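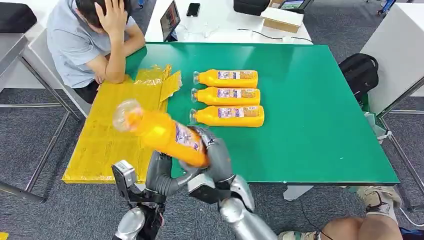
Who can vote in the Neltcombe ward election this June? Any resident aged 18 or older whose name is on the town roll by 5 p.m. on the last day of sign-up, and that includes renters and people who moved here this spring.

Neltcombe opens its first ranked ballot to 3,415 voters

NELTCOMBE — Voters in Neltcombe will rank their choices for town council for the first time this June, and the Town Clerk's office is delighted to report that 3,415 residents are now on the roll. That is 197 more than at the last council election, with sign-up still open!

Two seats are up, one in Borel Ward and one in Rizvi Ward. On the new ballot, voters mark a first choice and then, if they like, a second and a third. A ballot with only one choice marked is still a good ballot and will be counted.

"People have been stopping me in the grocery store to ask how the ranking works, and I love it," said Town Clerk Mehwish Bajwa. "I have explained it with soup, with movies and with dog breeds. Come and ask me again."
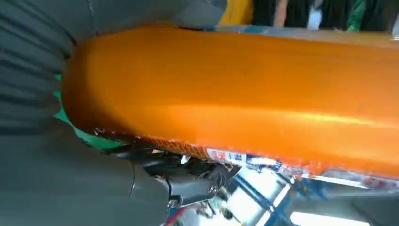 Practice voting starts next week at the Borel Ward library, where residents can fill out a sample ballot and watch it go through the count. The sample has no real candidates on it. Voters rank colors instead, and anyone who likes the glossy orange of the tube shown here can put orange first and see what happens when it gets knocked out in round one. Each session takes 80 people, and the first is already full — 86 signed up, so six have kindly moved to the evening.

The count itself will be done in public at Saderora Hall, starting when the polls close at 8 p.m. Results from each round will be read aloud and posted on the door before the next round begins. Chairs are limited, so come early if you need one.

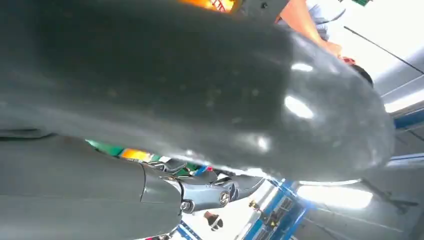 How to get on the roll

Bring one piece of mail with your name and Neltcombe address to the Town Clerk's office, or fill out the form at either ward library. New voters will get a card in the mail with their polling place on it. If you have moved between wards, please fill out a new form even if you voted last time.

Mail ballots can be requested at the same counters. Large-print sample ballots are available on request.

Contact: Mehwish Bajwa, Town Clerk, Neltcombe Town Office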